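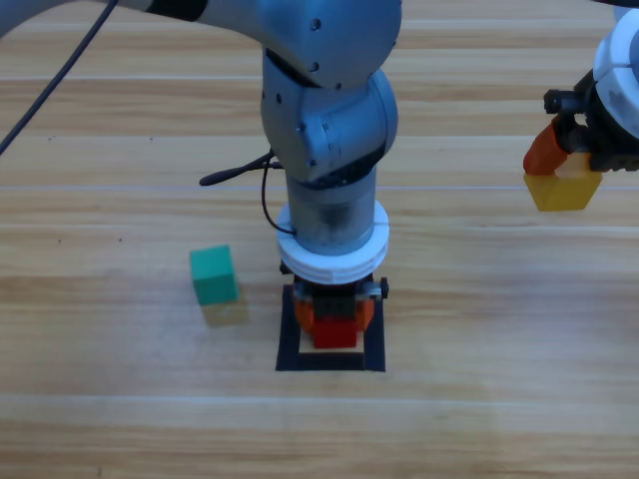 **Figure 1.** Robot arm above a wooden tabletop.

### 3.2 What the crash reports leave out

I went into this part thinking the sheriff's reports would do most of the work for me. We had 1,646 of them from Fendholm County, all for two-vehicle collisions on rural roads, and I read far more of them than I'd planned to (my co-author Wouter Postma took the ones from July, bless him). The trouble is the follow-up. A report gets filed within a day or two, and if a driver dies in the hospital a week later, somebody has to go back and change the injury code by hand.

So we matched the reports against hospital records - 509 of them had a match we trusted - and looked for drivers who died more than 48 hours after the crash. In eight cases the report still said "serious injury." I'd guessed one or two! Arben Omerović, who coded the second set without seeing mine, landed on the same eight.

We don't know yet if other counties do any better. Fendholm deputies type their updates into a free-text box, and our search only picks up the wording we thought to look for, so a few corrected reports may have slipped past us. Section 3.3 goes into the wording.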